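Home | Units | Handouts | Lab bookings | Contact

Week 6 handout: Collecting demonstrations by hand and by remote control
Harish Kushwaha
May

6.1 Scope

These notes cover the two ways of showing an arm a task that are used in the practical: kinaesthetic teaching, where the operator holds the arm and moves it, and teleoperation, where the operator moves a separate controller and the arm follows. Learning from video of people is left for Week 9. Read section 6.5 before your lab booking.

A demonstration is a time-ordered record of observations and actions. For our purposes an observation is a wrist camera image together with the joint positions and the finger opening. An action is the commanded change in the pose of the gripper, plus a commanded finger opening. Everything else you may want to log (operator name, object layout, remarks) goes in the session sheet and is not given to the learner.

6.2 Kinaesthetic teaching

The arm is put in gravity compensation and the operator guides it by the link behind the wrist. The method needs no extra hardware and the operator feels contact directly. Students who have never used an arm usually produce a usable reach on the first afternoon.

It has costs. The operator's hands and forearms enter the camera view, and a policy trained on such images may come to depend on them. The usual remedy is to record the joint path only, then play it back with the operator standing clear and log the images during playback. Playback works well for free motion and poorly for contact, where a small difference in object position is enough to spoil the grasp. Fine finger control is also awkward, as one hand must hold the link while the other works the finger switch.

Friction in the wrist joints matters more than most students expect. If the last joint is stiff, operators avoid rotating it and lean the whole forearm over instead. The resulting paths run close to the elbow limit. Check for this in the joint plots before you accept a session.

6.3 Teleoperation

In the practical you will use the Plirkov leader arm, a scaled copy of the follower with the same joint order. The operator closes a trigger to close the fingers. Commands pass through the Rulladis bridge, which clamps the joint speed and drops any command outside the workspace box.

Three things should be settled before recording starts: where the operator looks, what starts and stops an episode, and what the neutral pose is. On the first, there are two schools. If the operator watches the bench directly, the demonstrations come faster, but the operator is using information the policy will never have. If the operator works from the wrist view alone, the demonstrations are slower and contain more searching, and every decision in them can be explained by what the camera saw. Palamarchuk's notes (see the reading list) argue for the second. We ask for the second in the assessed part.

6.4 What the wrist view gives you

A camera at the wrist moves with the fingers, so the fingers stay in nearly the same part of the image while the background changes. This makes the relation between finger and object easy to learn. The price is a narrow view of the bench. Near the neutral pose a large share of the image may be taken up by whatever stands behind the work surface, with the objects of interest low in the image and only partly visible. 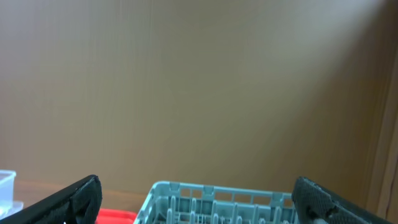
Figure 6.1. Wrist view with both fingers above a bench layout. The wall panel fills most of the image; the basket and red tray lie along the lower edge.

Two points follow for the learner. First, the panel carries no lettering or fixtures, and it tells the policy very little about where the arm is. Its shading is another matter. The broad shadow on the right is a strong image feature, and a network trained under one lighting setup can latch on to it. Vary the lighting between sessions and write down what you changed. Second, each finger tip hides part of what is near it. The left finger covers one end of the tray and the right one overlaps an end of the basket. A policy that sees only the current image has no record of what was there before the finger covered it. A short image history helps, as does a second, fixed camera.

Containers with openings in their walls need some care as well. Background shows through the basket wall, and a depth estimate taken at those openings may land on the background instead of the plastic. Take depth at the rim.

6.5 Recording procedure

1. Home the follower, then the leader. Do not engage the bridge until their joint readings agree.
2. Lay out the objects from the session sheet.
3. Start the episode with the pedal and hold still for 2 seconds.
4. Carry out the task at an even pace. If you miss a grasp, recover and carry on. Recoveries are useful data.
5. Return to neutral, then release the pedal.
6. Mark the episode keep, discard or unsure. Do not delete anything at the bench.

Each pair records 35 episodes. Episodes longer than 600 steps are cut off by the logger and marked discard. Swap operators halfway and note the episode number at which you did so.

6.6 Common faults

Drift between leader and follower appears as a constant offset in one joint. Release the bridge and home again. Do not correct for it by hand, as the correction ends up in the action labels.

Long pauses teach the policy to pause. If you need to think, do it before you press the pedal. Ivan Pavliuk's trimming script removes idle steps at both ends of an episode but leaves those in the middle alone.

Mixed strategies are harder to spot. If one operator grips a basket by the near rim and the other by the side, a policy that averages the two will reach for a point between them. Agree on the grasp with your partner and write it on the session sheet.

6.7 Reading

Palamarchuk, notes on operator viewpoint, sections 1 to 4.
Jascombe lab manual, chapter on leader and follower calibration.

Related handouts
Week 4: Joint limits and workspace boxes
Week 5: Camera mounting and calibration
Week 7: Behaviour cloning from small data sets
Week 9: Learning from video of people
Session sheet (blank)

Previous | Next | Back to top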